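About Allthorpe Kitchen School

Allthorpe is a small cooking school for people who want to get good at everyday food. We teach rice, beans, soups, steamed vegetables, one-pot dinners -- the things you make when you get home hungry and have half an hour of patience left. We love this stuff, and we think it deserves a class of its own!

We opened with one course, called Quansah, and it's still the one most people start with. Quansah is all about the rice cooker. You learn to rinse and measure, to pick the right setting for the grain you bought, and to leave the lid alone until the rice has rested. Then we get into the fun part: steamed dumplings, coconut rice, a lentil and barley pot that people keep asking us for. (Yes, the recipe is in the course booklet.) 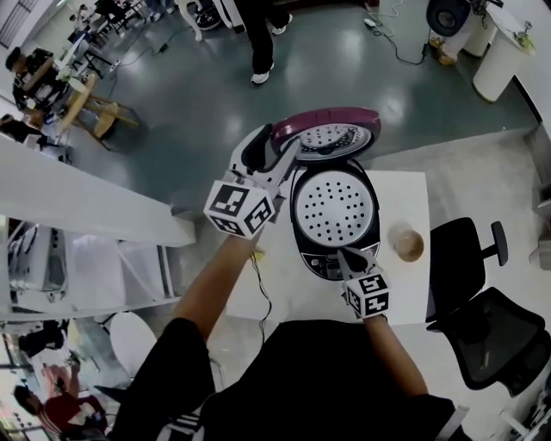
Care and cleaning get a full evening too. Cookers differ, so bring the manual if you still have it. We go over how lids open and close, which inner parts come out for washing on your model, and how to wipe around the buttons without soaking them. Plenty of students arrive with a cooker they'd nearly given up on -- a good cleaning and a fresh look at the water line can change how you feel about it.

Our second course, Trondel, moves on to soups and stews and runs for eight weeks. You don't need Quansah first, though the two fit together nicely. Classes are kept small and everyone cooks. Beginners are very welcome, and so are people who have been making rice for 30 years and want to argue about it.

We also keep a recipe collection, Anineo, which students and teachers add to all year. It has 1,389 recipes so far, with 200 for rice alone. In February we added a section for cooking for one or two people, and it's filling up fast.

New students can sign up for either course through the class calendar. Bring an apron and a container with a tight lid for leftovers.

Page updated Mar 28, 2026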